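Redoing the laundry in a share house: my semester project report

So my project was a laundry. I know, most of the class went for kitchens or those little reading corners with the arched window, and I did think about it! But the house on Lasstead Street where my cousin Sadia Siddiqui lives has the kind of laundry you walk through with your shoulders up around your ears, and she'd been complaining about it since August, so I had a client before I had an idea.

The room is long and skinny and it's also the back entrance, so everyone who comes in from the garden comes in through it. It had a trough, a top loader, a brown vinyl floor curling up at the door, and one bare bulb. The washing powder lived on the windowsill. There was nowhere to sit down and take your boots off, so people did it standing up with one hand on the washing machine (I did this myself on my first visit and nearly ended up in the trough).

What I was asked to do

The brief from our tutor, Tariq Rizvi, was to take one room under a real budget and document every decision, including the ones we went back on. My budget was $1,727, which was what the house had put aside between them. No moving the plumbing, no new windows. Sadia's own brief was shorter. She wanted it to be lighter, she wanted a bench, and she never wanted to see the brown vinyl again.

Colour

I got this wrong the first time. I had a big sage green phase at the start of semester and I painted up a sample board, carried it over there feeling very pleased with myself, and it looked like pond water. The only window faces south and gets no direct sun for most of the year, and greyish greens just die in there. I ended up testing 9 whites and off-whites on A3 card, taped to the wall beside the door, and looked at them at 8 am, at midday and then with the light on at night. The warm ones went custardy under the bulb. The one we chose is a very plain white with a tiny bit of grey in it, and all the colour comes from the things in the room instead - towels, pegs, boots, the bucket.

That turned into the whole idea, really. If the shell of the room is pale then the everyday stuff does the decorating, and in a share house the everyday stuff is going to be out on show whatever you do.

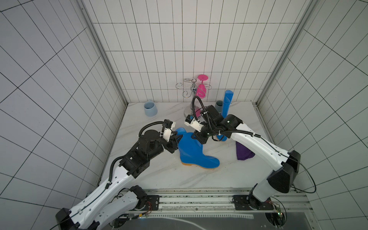
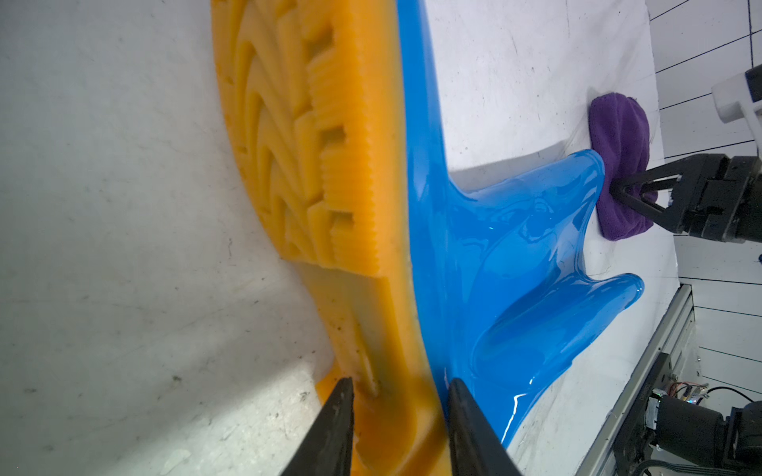
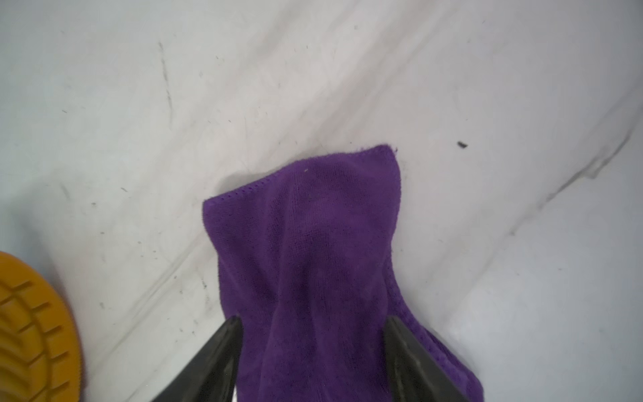
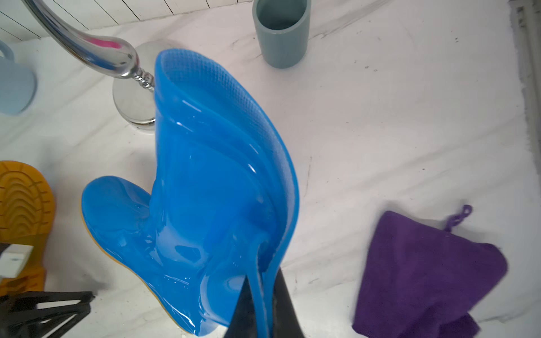
Blue rubber boot with its orange sole, and a purple towel, against pale marble-look surfaces.

Floor

I spent longer on the floor than on everything else put together. My shortlist was sheet vinyl, porcelain tile and painted concrete. Painted concrete was the cheapest by miles but the slab has a crack running out from under the trough and I didn't trust it. Tile was lovely and would have eaten most of the money, plus labour, plus the door would have needed planing. So sheet vinyl it was, in a soft marble pattern with grey veining, from a range called Venkataraman that I'd never heard of until I found the offcuts bin. I was a bit of a snob about fake marble before this project. I've come around! The veining hides lint and the odd bit of garden much better than a flat colour would, and the sheet was wide enough to go down without a join.

Storage and the bench

The bench is an Omska flat-pack entry seat, 3 compartments underneath, which I shortened by sawing down one end and refixing the side panel (the cut edge faces the wall, please don't look). Boots go underneath, on a tray. Above it there's a rail with 13 hooks, which sounds like a lot until you count coats for a whole household and then add the dog lead. Powder, pegs and stain remover are on a shelf over the machine, off the windowsill at last, and you get so much more light in just from clearing that sill.

Towels were a sticking point. I drew them folded on an open shelf, all matching, very magazine. Sadia looked at the drawing and laughed. They get scrunched up and thrown at the shelf in that house, so I swapped it for two deep tubs and everyone's been much happier.

Lighting

I replaced the bare bulb with a sealed batten from the Esadness range, and an electrician put it up for us. I wanted a second light over the trough and ran out of money. If I did the project again I'd take it out of the paint budget, as I bought a whole extra tin I didn't need.

What I'd change

The bench is 40 mm too high. I measured it against myself and I'm the tallest person who uses that room. I also should have drawn the back door in its open position from the very beginning, because in my first plan it hit the bench, and I only noticed when I was standing there with the tape measure.

Tariq's feedback at the mid-point was that my sections were good and my written schedule was a mess, and he was right, so the finishes schedule in the appendix is the second version. The paint cards are in the back pocket of the folder, including the pond water one.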